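Reading time: 11 min
Print this page | E-mail this page

Chapter 2
Bookmarks, Tabs and the Art of Finding Things Again

If you have spent any time at all on the web, you have probably had the small, irritating experience this chapter is built on. You read something good last week. It might have been a recipe, or a long article about train timetables, or the one page that explained how to get your printer talking to your laptop. You remember the color of the heading and more or less where the paragraph sat on the screen, and you can't for the life of you find it again. You type a few words into a search box, you get ten pages that are nearly it, and after a while you give up and read something else.

We are going to spend a good part of this book on how people look for new things. Before we do, I'd like to stay a little longer with the humbler matter of how people get back to old ones. Getting back is a large share of what anybody does in a browser. Think over your own morning: the mail page, the weather, the class schedule, the shop where you left something in the basket. Very little of that is exploring. Most of it is returning, and the tools we use for returning are older and odder than you might expect.

2.1 Four ways back

There are four common ways of getting back to a page, and most of us mix them without thinking. The first is the bookmark, which you make on purpose. The second is the history list, which the browser makes for you whether you want it or not. The third is the tab you simply never close. And the fourth is to search again, from scratch, hoping that the same words will bring up the same page.

Bookmarks ask for a decision at the very moment you are least interested in making one. You are reading, you are enjoying yourself, and you have to stop and say to yourself, "I will want this later, and I will want it under such and such a name, in such and such a folder." Some people are wonderfully good at this (my sister-in-law has folders inside folders, all with sensible names, and I have been jealous of her for years!). The rest of us press the star, accept whatever title the page came with, and add one more line to a list we never open.

History asks for no decision at all, and it pays for that by keeping everything. The page you want is in there, sitting between a login screen and forty looks at the same map. You can narrow it down by date or by a word in the title, but page titles are written by the people who publish pages, and they don't have your memory in mind. A page you think of as "the printer one" may well be called "Support Home."

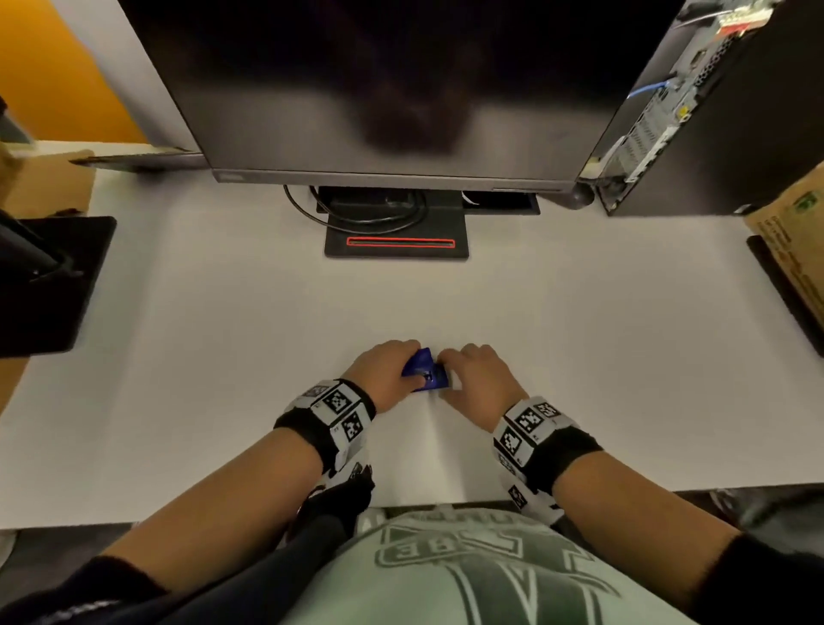 Danang Purba puts it rather more bluntly. A bookmark list, in his view, is a record of good intentions, and the honest way to judge one is to ask when its owner last clicked on anything below the first screen. He once had close to 3,000 bookmarks himself, carried over from one computer to the next, and when he finally sat down to sort them he found he could say what only a few were for. He kept 11. I have quoted this to several classes now, and there is always a burst of guilty laughter, followed by somebody defending the big list with real passion.

They have a point, too. A list you never open can still be a comfort, and it can be searched. Hold on to both sides of that argument, if you would, as we will need them in the exercises.

2.2 The open tab as a reminder

The tab left open deserves a section of its own. It was meant as a way of having a couple of pages at hand at once, and it has grown into something else, a sort of to-do list that lives along the top of the window. An open tab says "finish me," or "pay this," or "show this to Mom." A bookmark says none of those things, as it is out of sight the moment you've made it.

The trouble begins when the tabs get so narrow that you can't read their names. People then open a second copy of a page they already have open, which makes the row longer still, and the reminder stops reminding. Two browsers we'll be following through this book, Lestberg and Vedcombe, take quite different lines here. Lestberg lets you gather tabs into named groups and fold the groups away. Vedcombe quietly puts tabs to sleep when they haven't been touched for a while and moves them to a side panel, where you can wake them up or let them go. You may already feel a preference forming. Write it down before you read on, and we'll see in Chapter 5 whether you still hold it.

2.3 What you will do in this chapter

By the end of the chapter you should be able to move a set of bookmarks from one browser to another without losing the folders, search your history by something other than luck, and decide which of your open tabs are reminders and which are only leftovers. Bring your own browser, with its own mess in it. Please don't tidy up first! The exercises work much better on the real thing.

Before turning to section 2.4, pick one page you remember reading last month and try to get back to it by each of the four ways in turn. Note down where you got stuck.

Contact | Copyright | Back to top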